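Session 4: Planning the bench before you build it

In this part of the course we prepare the arm for the shared workshop. You already printed your brackets, so the question is now where everything will stand. Moving a block in the simulator takes a few seconds. Moving a bolted plate takes an afternoon, and it leaves holes in the table.

Please start from the Cludia layout file and save it under your own name. Fix the base plate first. All other positions are measured from the center of the plate, in millimeters. In our file the arm is at the side edge of the table, and the devices stand along the length of it. The balance is at the far end, because it should get as little vibration from the arm as possible. 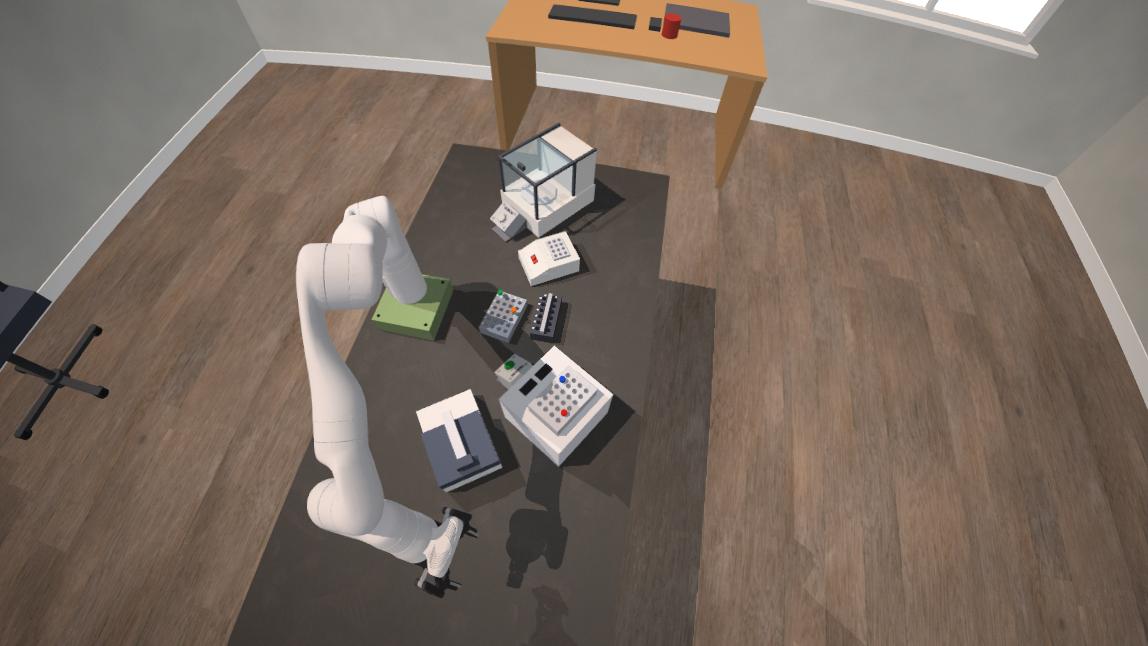 Wenjie Tan

The simulated bench has two racks side by side near the middle, and the heater is turned diagonally. Keep this angle in your first exercise. Your gripper must then approach the tube block with a rotated wrist, and many students forget to turn the tool frame together with the block.

Exercise 4.1. Start with the gripper open above the table. Write a path to the green-capped tube in the left rack. Keep a clearance of 28 mm over every cap during the travel, and go down only in a straight vertical line.

Exercise 4.2. Bring a tube to the heater block. Add one waypoint above the block and one at the height of insertion. Limit the joint speed to 16 degrees per second for the last part.

Exercise 4.3. Move the balance 165 mm closer to the base and run both paths again. Write down which joint comes nearest to its limit.

Collisions are checked only for objects which have a collision shape. If you add your own device, please draw at least a simple box around it.

Send the layout file and your notes to Anqi Su before 24th April. Groups who want to use the real arm should also write their names on the list at the Promum workshop door.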